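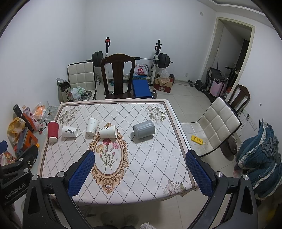
Menaka Mondal wrote to me that a gripper which drops a paper cup has hurt no one, so why fuss? I see her point, and I'm fond of her for making it. But the Hillix fault in March began just that way – the fingers closed, the log said "held," and the cup wasn't. It did that 3 times in 45 tries, and we shrugged. I'd like us to stop shrugging, and to write up the small misses while they're still only paper. 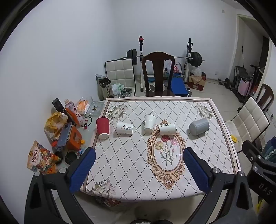 Paper cups on the table, two of them on their sides.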